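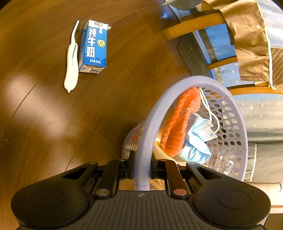
Workshop notebook, household sorting work
Entry: July, second session
Recorded by: Roswitha Janssen
Read by: Maritza Restrepo, Duván Huanca

Purpose. To settle the wording of the floor pickup sheet before it goes to the Seltdale group. The first draft says "clear the floor into the basket" and leaves the rest to the person doing the work. Paora Maihi returned it with the remark that two people could follow it exactly and finish with different baskets. The remark is accepted.

Materials. Ordinary household refuse and small articles, laid on the plank floor. Two perforated plastic baskets are in use, one lavender and one light blue. Both have hexagonal holes. They are to be named by color in all notes, as "small basket" and "other basket" have already caused one error in the log.

Articles requiring a decision:

Milk carton, 200 mL. To be treated as refuse whether or not any milk remains. Deisy Benavides asked whether cartons should be flattened first. They should not. Flattening is a separate task and has its own sheet.

Toothbrush. Listed in the draft under "personal care, keep." Duván proposes that a toothbrush found on the floor be treated as refuse in every case. I am inclined to agree, but the Inga list places it with items to be washed and returned. Left open.

Scrubber pad, orange-red. Same difficulty as the toothbrush. Left open.

Face mask. Refuse. The ear loops are to be placed inside the basket and not left over the rim. An elastic loop caught in the holes will pull the whole basket when the next person tries to free it.

Foam fruit sleeve, orange. Refuse. It should be picked up by the middle of the net. Maritza notes that the draft calls it "packing mesh," a term the Seltdale readers did not recognize. Changed to "fruit sleeve."

Tissue package. Refuse if empty. The sheet must say who checks this and at what point. Proposed wording: "Press the package before placing it."
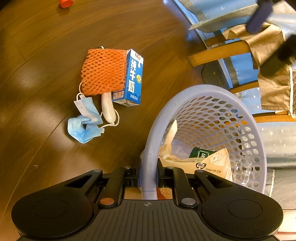
Light blue basket with can, tissue package and clear plastic cup; fruit sleeve and milk carton on the floor.

Long items. The draft has no rule for anything that stands up above the contents, such as the cream plastic strip. Proposed: long items are laid across the basket last. Paora would prefer that they go in first, along the wall. Both versions will be written out and tried at the next session.

Wrappers. Crumpled paper goes in as found. No further rule is needed.

Furniture. The chair is outside the work area and nothing is to be placed on it. Cloths hanging on a chair are not floor items and are left where they are. This was understood by those present but appears nowhere in the draft, and I have added it under section 2.

Time allowance. The draft gives 8 minutes for one basket. Deisy considers this generous for refuse alone and too short if the washing items remain in scope. The figure stands until the toothbrush question is closed.

Labels. The Zenadeck label stock is down to 30. Duván will request a pack of 100 before the Seltdale copies are made up.

Actions
M. Restrepo: revised list of terms, one page.
P. Maihi: both wordings for long items.
D. Huanca: label order; reply to the Inga list on washable items.
R. Janssen: clean copy of section 2.

Related entries
Basket naming and the July log correction
Flattening cartons: sheet 4, revised
Washable items, comments on the Inga list
Label stock and storage
Seltdale copies: page order and binding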